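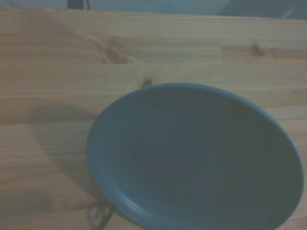 Care of pine tables in shared dining rooms

Hotosberg_Housing
Residents' groups have asked for guidance on the pale pine tables in the shared dining rooms. From May, each table is to be wiped along the grain after every meal and oiled once a term. Glazed bowls may be left on the wood when empty. Hot dishes require a mat. Comments are invited before the Thursday meeting.

eastwing_rep
The East Wing accepts the wiping rule. We question the oiling. Our tables were treated with Disell oil last year and remained tacky for several days, during which meals had to be taken elsewhere.

Ukesico_tenants
We would support oiling, provided that it is applied thinly and the surplus removed after 20 minutes. The difficulty described above is usually the result of too heavy a coat. Our own tables have been kept in this way without complaint.

eastwing_rep
The instructions on our tin gave no time for removing the surplus. If the method is to be adopted, it should be set out in writing and displayed in each kitchen.

plainboard
May I ask that the guidance on bowls be reconsidered? A glazed bowl often has an unglazed ring underneath, and this will scratch soft wood when the bowl is pushed across it. I would prefer that all crockery be returned to the shelf after use.

Ukesico_tenants
We cannot agree. A bowl kept on the table for fruit does no harm if it is lifted when moved. Rough foot rings can be smoothed with 400 grit paper, used wet.

Hotosberg_Housing
Both views are noted. The draft will be amended to read "lifted, not pushed". The oiling method will be added as an annex, and the question of returning crockery to the shelf will be put to the meeting.

plainboard
Thank you. I maintain my objection but am content for it to be decided there.

Related topics
Removing water marks from untreated wood
Sial dining chairs: replacement felt pads
Chipped glaze: when to withdraw a bowl from use
Shelf space in shared kitchens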